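Subject: Re: Lollmont in July, worth the detour?

On the travel list, a reader wrote:

> We have one night between the ferry and the mountains and my husband
> has his heart set on Lollmont. The guidebook gives it half a page and
> most of that is parking. Is there enough to fill an evening and a
> morning? Also, is the funicular running again? We'd arrive Sunday.

Yes to the evening, maybe to the morning, and no to the funicular, which was closed when we went and had a bird living in the ticket window.

First thing to know is that the town everybody calls Lollmont is two towns. The one with the station is Jimholm. The one on the postcards is up the hill, and the hill is not a figure of speech. There are 48 steps from the river to the first landing, according to a proud little sign, and the sign is silent on the subject of the rest. Bring a bag you can carry. I brought one with wheels and apologized to it all the way up.

Sunday is a poor choice for arriving hungry. The bakery shuts at noon, the grocery doesn't open, and the restaurant on the upper square serves a fixed lunch until it runs out, which the week we were there was a quarter past one. Bus 23 goes back down to Jimholm, where the station café will sell you soup. It's good soup. We had it three times.

We stayed at the Thygesen guesthouse, second street behind the church, blue door. Rooms are small and clean, and the walls let you follow the neighbors' marriage in some detail. Laundry can be done on the ground floor, and after nine days on the road I'd have paid double. 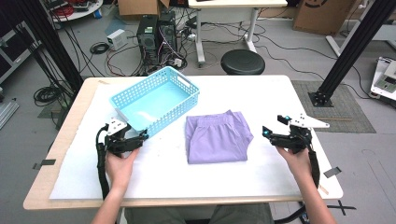 Blue basket and lavender laundry.

In the evening, walk the old wall from the north gate. It takes about 23 minutes if you don't stop, and you will stop, there's a bench at every place where the view is blocked by a tree. Go clockwise. The other way has you finishing at the bus depot.

The morning is harder. The museum has one room of salt-trade ledgers and one room of hats. My wife liked the hats. The church claims 1,000 years, most of them under scaffolding by the look of it, but the crypt is cool in July and costs nothing.

One warning about tickets: the Flitix machine at the station takes cards, but ours printed the receipt first and the ticket a good while later, by which time the train had gone. Wait for the second piece of paper.

If you do find the funicular running, please write back to the list. I'd like to know what became of the bird.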